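Review of the Kidel Two-Arm Workstation and Its Remote Training Service

Posted 4 October 2024 by Miloslav Ďurica
Filed under: Equipment, Bench Automation

Readers of this blog will recall that I wrote in February on the subject of small packing cells and promised a longer review once I had spent proper time with one. The product considered in this post is the Kidel, a two-arm workstation sold by Putel as a kit, together with the remote training service that the company offers to customers who do not wish to operate the arms themselves. I attended the Stornthorpe workshop on 3 separate days as a prospective buyer. I paid my own travel costs, and Putel has not seen this text before publication.

My interest in the product is a narrow one. The packing room for which I am responsible handles small plastic bottles in short runs, seldom more than 200 of one kind before the line is changed over. Conventional machinery is poorly suited to work of this sort. A change of bottle means a change of guides, and a change of guides means a fitter. A workstation that can be taught a new bottle by a person who already knows how to pack it would be of considerable value to us, provided that the teaching can be completed within a shift and that the result holds up the following morning.

What is supplied

The kit is delivered on 2 pallets. It includes the table, the frame, both arms with their grippers, the head camera, the wrist cameras, the cabling and the control computer. The headset and hand controllers are priced separately, a point which the quotation I received did not make clear until the second page. Buyers should ask for the full price in writing.

The table deserves a word. It has a wooden top, and the surrounding frame is built from black aluminum extrusion of the ordinary kind. I regard this as a sound decision. Brackets, stops and trays can be fixed anywhere along the rails with common hardware, and a customer who wishes to add a shelf does not have to order it from Putel. The manual gives the tightening values for the frame bolts in an appendix, although it omits those for the diagonal braces. I raised this with the company and was told that the next edition will include them.

Assembly is described as a one-day task for two people. I did not witness it and can offer no opinion.

The training service

Under the service, an operator wears a virtual reality headset and guides the arms through the customer's task. The recorded motions are then used to prepare the program that the workstation runs unattended. Customers may book the service by the half day, send their own staff to be instructed in the method, or do both. Sessions are recorded in blocks of 40 repetitions, and the customer receives the recordings along with the finished program. I consider the last of these terms important. Certain competing offers keep the recordings, so that a customer who ends the contract must begin again.

The operator sits beside the table during a session, within easy reach of the work if anything has to be put right by hand.
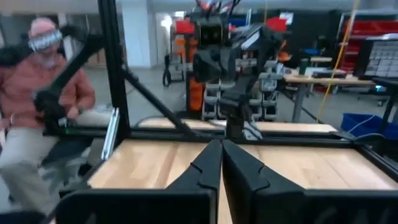
Handling of bottles

The trial task was agreed in advance by letter. White bottles were to be picked up from the table and placed in a shallow tray, and the same bottles were then to be taken out again. I asked for a tray with no dividers. A divided tray makes the work easier for the machine by deciding where each bottle must stand, and our own trays have no such help. I also asked that some of the bottles be presented lying down, as this is how they frequently reach our packers.

The gripper fingers are angular, black and fairly slim. They close from two sides and are available in the standard pattern only; Putel will quote for special fingers but does not keep them in stock. For a bottle lying on its side, the arm must take hold of the body, lift it clear and turn it before setting it down. This is the part of the task at which I expected the greatest difficulty, and it was the slowest portion of each cycle.

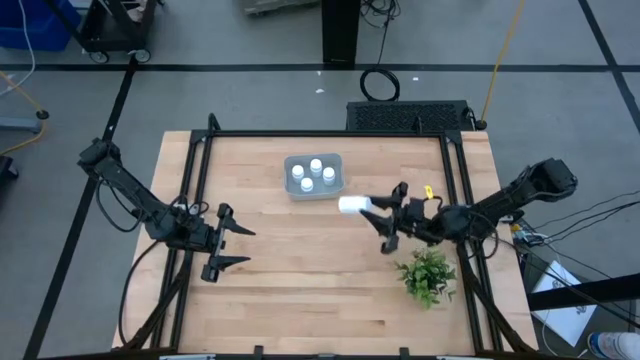 The right gripper holding a bottle on its side above the table, with four others standing in the gray tray.

On my first visit the operator worked with caution, and the pace was well below that of an experienced packer. By my last visit it had improved to a level that I would accept for night work, when no one is waiting for the tray. I would not accept it for the day shift. Putel makes no claim to match hand speed, and its sales literature is commendably restrained on the subject.

I paid particular attention to the caps. Our bottles are sent out with a screw cap that marks easily, and a customer of ours has returned goods on that ground alone. Before each session I wiped a set of bottles and marked their bases in pencil, and afterward I examined the caps under a lamp. I found no scratches that had not been there at the start. The bottles I used were our own stock, so I am confident of their condition beforehand.

Side clearance is a further matter for buyers to consider. The arms approach from opposite sides of the table, and tall items standing between them must be allowed for when the tray position is chosen. Leung, who conducted our second session on behalf of Putel, recommended that the tray be kept toward the far part of the table and that incoming goods be placed nearer the front. I have adopted this arrangement in the floor plan which I will submit to my own management.
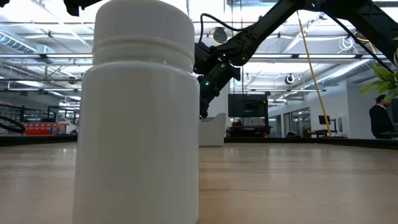
One of the bottles upright on the tabletop, with the arm and its green indicator lights behind.

Support and documents

The manual is written in plain English and runs to a sensible length. The chapters on daily checks are good. The chapter on network setup assumes knowledge that a packing room supervisor is unlikely to have, and I would advise any buyer to have a member of the computer department present for installation. Questions sent to the support address were answered on the next working day in every instance but one, when the reply concerned a different model and had to be corrected.

Spare fingers are sold in pairs. Spare cables are sold singly and are labeled at both ends. The warranty covers the arms and the cameras but excludes the tabletop, and it lapses if the arms are removed from the frame by anyone other than an approved fitter. I find the final condition too strict for a product that is marketed on the ease with which its frame can be altered, and I have asked whether it may be relaxed for customers who have completed the company's maintenance course. I have not yet had an answer.

Points to settle before ordering

Buyers who are considering the Kidel are advised to obtain the following in writing:
The full price, with headset and controllers included.
Confirmation that all recordings made during training belong to the customer.
The charge for a repeat session if the bottle or the tray is changed within the first year.
The delivery time for special gripper fingers.
The name of the nearest approved fitter.

Assessment

I am prepared to recommend the workstation for short runs of light, rigid containers where a slower pace can be tolerated. I am not able to recommend it for soft packs or pouches, which formed no part of the trial. The training service is the stronger half of the offer, and a buyer with limited funds might reasonably take the service with a single workstation before committing to a second.

Our own decision will be made after the budget meeting. Should we proceed, I intend to keep a log of stoppages from the first day of use and to publish it in this space. Correspondence from readers who already operate a Kidel would be welcome, especially from those who have used it with glass, and may be sent by means of the contact form.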